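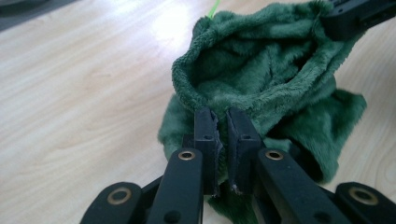
Vasylyna Hladun

The last few weeks went into the step that decides where the gripper should close on a piece of cloth. We call that step the grasp proposer, and it lives in a package named Kettler. It takes one wrist view and returns a point, an angle and a jaw opening. The older version worked well on towels and shirts. It did badly on anything with a pile, and the green plush bag was the worst of them.

The trouble is in how the old code found edges. It looked for sharp changes in brightness and treated a long one as a hem. On plush, the fibers go pale where they catch the light and dark in every crease, so the code saw hems all over the middle of the bag. The rim is a rolled lump with no clean line in it. The old proposer would pick a shading change in the middle of the fabric, score it high, and send the jaws down flat onto it.

I had 2476 labeled views to work with. I went through the plush ones again on a Tuesday and changed the labels from "edge" to three classes: fold, rim and flat. Fold means there is enough raised material to pinch. Rim means an opening, which matters for the bag task, where two grippers have to hold opposite sides. Everything else is flat and gets no proposals.

The new model is small. It runs in 40 milliseconds on the machine under my desk, and most of that is resizing. I kept the planner from Rutora as it was, apart from one change: it now takes the top 5 proposals instead of the best one, and drops any whose approach would run a finger into the table. 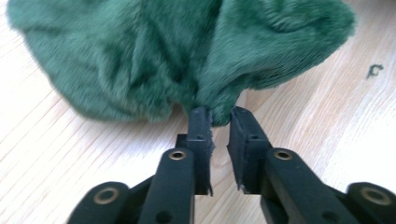 Contact detection is the part I am still working on. Kettler has to say whether the cloth is between the pads, and it has only the wrist view and the jaw width to go on. Jaw width is a weak signal with soft fabric, as a thin pinch reads nearly the same as nothing. The view helps more, but there are cases like the one here, where the gathered tip of the fur sits at the top of the gap, more against the left pad than the right, and there is bare pale surface showing between the fingers below it. My first rule checked the color of the whole gap and called that a miss. I now check only a thin band at the tips, and I report left and right separately.

Rosemarie Voß reviewed the change and asked for a third answer besides yes and no. So there is now an "unsure" – the planner treats it as a reason to close a little further and look again. I set the limit at two looks.

I replayed 112 stored grasps through the new check before merging it. The ones it still gets wrong are mostly dark cloth, where the black pads and the shadows in the creases run together. I might mask the pads out using the known finger positions. The linkage is simple enough that the jaw width gives me those directly.

The code is on the Nunetti branch for now. If you pull it, rebuild the label cache first, or the old edge class will still load without a warning.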